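Home | Forums | Celebrity Talk | Music | Log In
Last updated: November

Traritport walks out of her own album party??
Posted by Charoen Wannasri, 9:40 p.m.

Okay, I know some of you are going to tell me to go to bed, but did everybody see that Traritport left the Dalten party after 15 minutes? Fans had paid 500 dollars a ticket, bless their hearts, and she sang half of one song, waved, and went out through the kitchen. I have loved this woman since her first single and I'm still a little sore about it!

fistaton_fan4
Oh Charoen, I love you, but I think you're being hard on her. My cousin was there and said the sound kept cutting out. I'd have left too — and I don't even have a voice to protect.

milkandmascara
Sorry, no. Milošević had the same bad speakers at the same club last spring and he stayed until closing, signing napkins and hugging people's moms. She could have at least said goodnight.

fistaton_fan4
He also had a tour to sell, hon. The apology she posted sounded sincere to me.

milkandmascara
It had 646 comments last time I looked and most of them were asking about refunds, so I guess we all hear sincere a little differently.

sleepy_in_slippers
I read this whole thread in my robe and I'm with both of you, if that's allowed. 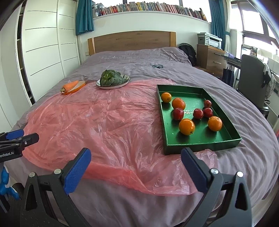 One carrot, orange dish, on the bed

Charoen Wannasri
Thank you for keeping it friendly, everybody. I'll still buy the record — but I'm waiting to hear about those refunds before I pay for another party.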